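## 4.2 Cable-aware planning in the bin

Our planner, Medve, began life as a stock sampling-based planner that believed the arm was made of rigid links and nothing else. This belief was touching and expensive. The cable bundle on our arm hangs in a loop near the gripper, and a path that is perfectly clear for the links may still drag that loop across the bin wall or over a block the perception module would like to see.

We considered simulating the cables properly. Tươi Lưu wrote a rod model in February that reproduced the loop beautifully, at a speed suited to geology. What we use instead is a swept envelope: a chain of capsules attached to the last 3 links, inflated according to wrist angle and refit whenever somebody re-ties the bundle. The envelope is checked against the bin walls as a soft cost and against the bin floor as a hard constraint. Blocks are left out of the check during the final descent, or no grasp would ever be approved. 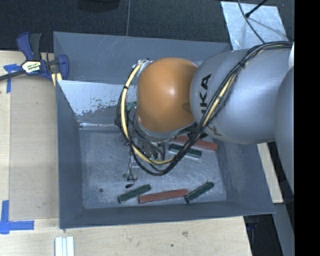 Why not let the planner treat the cables as a hard obstacle everywhere? With a hard envelope, Medve rejects most grasps near the walls, including many that the arm can carry out without trouble, and it spends its full time budget doing so.

**Figure 4.** The bin workspace with the arm reaching in over red and green blocks. The cable loop crosses two of the blocks from this viewpoint.

The second problem is perception. Leta, our block detector, fits an oriented rectangle to each visible segment, and a cable lying across a block in the view gives it two short segments and a strong opinion that there are two short blocks. We handle this with a merge step: segments of the same color whose long axes agree, and whose gap is covered by the projected envelope, are joined before pose fitting. The projection comes from the same capsules used for planning, so a bad envelope now ruins both modules at once. We regard this as good for discipline.

Envelope parameters were fit on around 3,000 recorded arm configurations. Planning is capped at 90 ms per query; if the cap is hit, the Codo executive retracts the arm, takes a fresh view, and asks again. Earlier versions of Codo asked again without the fresh view -- and received, reliably, the same answer. All modules exchange messages through Kirnex, whose logging we left on for every trial reported in Section 5.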